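Trudik: a little table of concrete crack readings

README, last touched 2022-01-07

Hi, and thanks for stopping by! I'm Sunita Gallagher, I do slab and driveway work, and this is the folder where I keep crack width readings from old concrete floors. It began as a notebook that lived in my truck. The notebook got rained on, I typed up what I could still read, and then a couple of other people started sending me their readings too. So now it has a name and a README.

What's in the folder

The main file is trudik_readings.csv. It holds 1000 rows, and each row is one crack, measured at one spot, at one visit. If a crack was measured twice it gets two rows with the same crack_id, so please don't count rows and tell people you've got that many cracks (I did this myself in an email, and Myrtle was very kind about it).

There's also sites.csv, which has a line per building or yard, and notes.txt, which is a mess. I mean it. It's every remark anybody scribbled on a sheet, in the order I typed them, with the site code in front if there was one. Some of them are lovely, some of them are phone numbers I had to take out.

The columns

crack_id: letters for the site, then a number. FAR is the Farquharson warehouse, BIN is the Binik yard, and anything starting with X is a private house.

width_mm: crack width in millimeters, read off a plain plastic comparator card. I know, I know, everything else in my life is in inches, but the card is metric and I wasn't going to convert every reading and add my own mistakes on top.

depth_known: yes or no. It's nearly always no. You can't tell depth from the top without coring, and most owners would like their floor left alone, thanks very much.

slab_age: what the owner told us, in years. Treat it as gossip. The oldest one in there says 70 and I believe it, that was the house with the coal chute.

joint_near: yes if the crack runs within a foot of a control joint. Zulmira Seixas asked for this column and it's ended up being the one I look at most!

air_temp_f: air temperature at the time of the visit. Air, mind you, so a floor in the sun could be a lot warmer than this says. We had one reader with a surface thermometer and everybody else without, so I dropped surface temperature entirely.

reader: initials of whoever held the card.

sealed: none, routed, or surface. Routed means somebody cut the crack out to a proper groove before filling it. Surface means they ran a bead over the top and hoped.

Where the readings came from

600 of the rows are from the Farquharson warehouse, which is a big old floor with long bays and hardly any joints cut into it, so you can imagine. The rest is split between the Binik yard and a string of garages, patios and basements. That's lopsided, and if you average the whole file you're mostly averaging one warehouse. Filter by site first. Please!

Two readers don't always agree, either. Tudor Vlad and I did the same bay on the same morning in June and he read wider than me on nearly every crack. He lines up the card at the widest point he can find, and I'd been picking the middle of the crack's length. We've settled on the middle now, but his early rows are still in there the old way. They're marked TV-1 in the reader column, and his newer ones are plain TV.

Things I know are wrong

The BIN rows have a stretch where air_temp_f is blank. The sheet got left on a dashboard and the ink went. I've left the cells empty and I'd ask you not to fill them from weather records, the yard is half under a roof and it never matches.

A few sealed cells say "yes". That's from before I split it into routed and surface, and I can't remember which they were. If you're working on sealants, drop them.

Hairline cracks are undercounted everywhere. On a dusty floor you walk right past them. Silvana Conceição swept one bay before she measured it and got far more than I'd found there, so her rows look like a disaster zone next to mine. Her floor wasn't any worse, her broom was better.

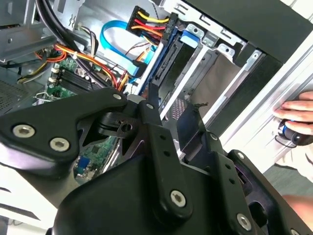
Opening the file

It's plain comma-separated text with a header row, and any spreadsheet will open it. Watch out for the crack_id column, because some programs see something like X12E3 and decide you meant a giant number. Import that column as text and you'll be fine. Notes.txt has accents in it, so pick UTF-8 if you're asked.

I keep a second copy on Zilirex. If the two copies ever differ, this one's right, I always update it first.

Using it and adding to it

Use it for anything you like. Class projects, your own driveway, arguing with your contractor. What I'd rather you didn't do is use it to decide if a floor is safe to put a load on. These are widths and nothing else, and that question needs an engineer standing on the slab.

If you'd like to send readings, copy the header row into a fresh file and fill in what you have. Blank cells are okay, guesses aren't. Leave out street addresses, I'll give the site a code. Myrtle Whitfield checks the new rows before they go in and she will write back if a width looks odd, so keep your paper sheets until you've heard from her.

Still to do: split the TV-1 rows into their own file, and type up the last of the basement sheets.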